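README for the dish rack cell, Brinasdale workshop
Last edited March 4, 2019

Hello! If you've landed in this folder you are either about to use the dish rack cell or you've just broken it, and both are fine. I look after the thing, and these are my notes on how it's set up, what I check before a run and what I do when it sulks. They started as a text file for my own use, so the order is a bit odd in places.

What the cell is

A table against a wall, two arms, a dish rack, some plates. The job is plate loading: pick the top plate off the stack, stand it in the rack, go back for the next one. We call the job Flonwood in the logs (it was the name of the first config file and it stuck, so please don't rename it, half the scripts look for it). The arms run on the Avusov controller in the grey cabinet. The gripper fingers are our own, cut to the Sönmez drawings, and the spares are in the drawer under the cabinet.

Each arm has a small camera at the wrist, and there's a fixed camera looking at the table as well. All of them have to be up before the controller will let you start. If one is missing you get error 38, which says "stream timeout" and nearly always means a USB plug has worked itself out.

Setting up the table

Cloth first. I use the green squared one because the plain white one gave us terrible glare and the plates vanished into it. Pull it tight at the back corners, then smooth it towards you. You won't get every fold out and you don't need to, a soft crease is fine so long as it isn't under the rack or the stack. If the stack sits on a ridge it rocks when the finger goes under the rim, and then you get to hear the noise a plate makes.

Rack next. The tray goes down first with the wire frame on top, and have a feel that all the corners are seated before you walk away. I lost most of an afternoon in September to one corner that was sitting proud. The arm was missing the slot every single time and I was busy re-teaching poses like an idiot.

Plates last, flat in a stack on the cloth in front of the rack, blue one on top. Leave clear cloth on the other side of the stack. The arms use that space to wait in, and if you park your mug there it will be swept off (ask me how I know).

Fingers and screws

This is where most of the looking after goes. The screws on the gripper brackets loosen with use, the ones nearest the tip worst of all. I go over them with the small hex driver every 380 picks. The counter is on the status page, and you reset it by hand, so do please reset it!

Signs that a screw has gone:
- the fingertip clicks when you wiggle it gently with the power off
- plates come up tilted, always the same way
- the close position creeps by a count or two over a morning

Nip them up, don't lean on them. The bracket threads are soft and I've already had to replace one set. If a screw keeps backing out, take it right out, clean it, one tiny drop of the blue threadlock, and leave it overnight before you run anything.

Cables

The gripper cable needs slack or it pulls on its connector when the wrist turns, but too much slack and you have a loop wandering over the plates. Before a run, jog the wrist to both ends of its travel and watch where the loop goes. It may lie across a plate while the arm is standing still, I don't mind that, but it mustn't get between the finger and the rim. If it does, draw some back through the clip nearest the elbow. There are 5 clips along the arm and it's always that one that slips.

Never tie the cable down near the gripper. I did that once, felt very pleased with myself, and then swapped a connector.

Teaching the approach

Power on, home both arms, then bring one gripper down by hand-guiding until it hovers beside or just over the rim of the top plate. Save that as "hover". Come down to the rim from there in small steps and save "pinch". I keep 9 mm between the two, which gives the wrist camera a decent look at the edge without dawdling. Do the same at the first slot of the rack and save "slot_in". The remaining slots are worked out from that one, so if the first is off they're all off.

Run it once at slow speed with your hand on the stop button. Then once more, even if it went well.

When you're comparing your table with mine, go by how the rack, stack and clear cloth sit relative to each other. The colours don't matter to the controller, though they do help me when I'm squinting at the recordings.

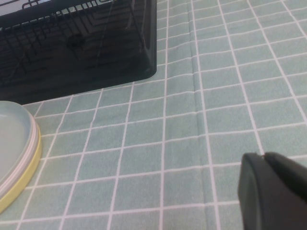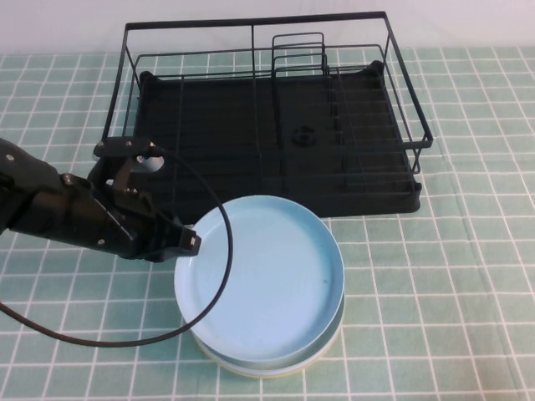

Rack, plate stack and gripper on the green cloth: wrist camera first, fixed camera second.

Known niggles

The wrist camera picks up reflections in the shiny tray when the overhead lights are on full. Dim them one notch.

Homing sometimes stops short on the left arm. Power down, count to ten, try again. I haven't found the cause yet and the log is no help at all.

If you change anything in the Flonwood config, add a line to changes.txt saying what and why. Spare threadlock is in the fridge, top shelf, in the tub marked NOT FOOD.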